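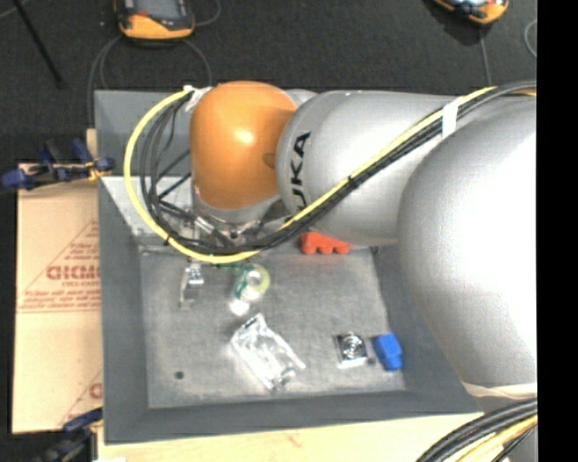 楼下的读者留言说，Nostura 那套旧画册的电子版千万别下，两个文件他都打开过，PDF 缺页，EPUB 的图全挤在最后一章。我看到的时候已经下了一半，哈哈，只好认命等它下完。

2月25日，星期日。一整天没出门，就跟这本书耗上了。

说起来这本《Mimedthorpe 的铜版画家》我从一月惦记到现在。旧书店那本纸质的要价427块，封皮还是后配的，我摸了半天又放回去了（心疼钱，也心疼书架，真没地方了）。后来看到 Nostura 有影印重排版，介绍写得天花乱坠，什么“拥有此书即拥有世界”，我居然就点进去了！

下完一看，留言的人说得一点不夸张。目录写着22章，第九章翻过去直接是第十一章，讲作者欠债逃到乡下的那段整个没了，偏偏我最想看的就是那段。脚注倒是很全，全都跑到正文中间，读着读着冒出一句“见上文”，上文在哪儿呀？

DOC 版我也试了，文字能搜索，这点还行，就是识别错得离谱，“版画”十有八九成了“饭画”，看得我越来越饿，中午多煮了一碗面。

下午给 Nostura 写了封信，问能不能换一份扫描件，自动回复给了个编号2633，叫我耐心等。等就等吧。顺手又翻了翻 Iwasaki 的目录，他们家也有这本，是照原书影印的，不改字，页边的铅笔批注都留着，价格比旧书店便宜大概一半。早知道先看这边嘛。

晚饭后把能读的几章读完了，写画家跟印坊吵架那章真好看，为了纸张厚薄能吵三页，我边看边笑，抄了两段在本子上。附录里提到还有一册 Drunodero 书信集，没听说过，明天去图书馆问问有没有。

手机快没电了，先写到这儿，第十章的事等回信再说。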